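Cell 2: the week the right arm stopped
Gallery page, Usmont workshop

In July our paper handling cell had a fault which took us four days to find. I promised the others in Olten that I would put the story on one page, with the picture and the short notes, so they can compare with their own cell. My notes were written beside the machine and I have only corrected the spelling. Where I was wrong the first time, I left it in.

The cell has two arms on one shared base rail. The task is simple to say and difficult to do: take printed pages from a stack and put them on a colored sheet, without folding a corner. We run it in sets of 200 cycles. Before the fault our best set had no stops at all.

What happened

On Thursday, in cycle 137, the right arm stopped above the table and did not answer anymore. The controller reported a lost connection to the elbow joint. The left arm continued its movement for a short moment and then stopped too, as it should when its partner is lost. The distance between the two grippers was small, smaller than I like. No person was inside the cell and no part was broken.

I must say one thing about safety here. When an arm loses the connection, it holds its position, but only while the motor power is present. If you switch off the power in that moment, the arm falls down slowly. So first support the forearm with one hand, then ask a colleague to press the switch. Fenna Postma and I did it like this every time, also when we were tired of it.

What we believed first

We believed it was the software, because I had changed the speed limit the same morning. I put the old value back. The arm stopped again after 320 cycles, and this gave me one evening of false hope.

Then we exchanged the controller board under the right base with the spare one from Hoekstra. The fault stayed on the right side. I put the spare back in its box and wrote "good" on the label.

The pages were also suspected. A curled page can catch on the finger and pull the gripper to the side. It is a real problem and it costs us many bad placements, but it does not cut a connection.

The work at hand
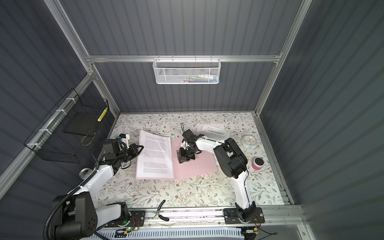

Both arms at the middle of the table, with the printed pages partly over the pink sheet. Please look at the thin black cable along the right forearm, this is the area where we searched. The top page of the stack has the curl I wrote about.

What it was

The cable was the cause. One wire was broken inside, close to the elbow, and the outside was still perfect. With the arm stretched out it made contact, and with the arm bent it sometimes did not. Fenna found it with a meter while I moved the joint slowly by hand, with the power off.

We fitted a new cable from Plinier with a longer loop at the elbow. I also lowered the limit of the bend a little in the program, and the left gripper now waits until the right one has left the middle. A set takes more time this way. I accept it.

Still open: the left arm has its original cable, and it has made the same number of cycles. The replacement is ordered. Until it comes, we bend the left elbow by hand every morning with the meter connected, and we write the value in the book next to the door.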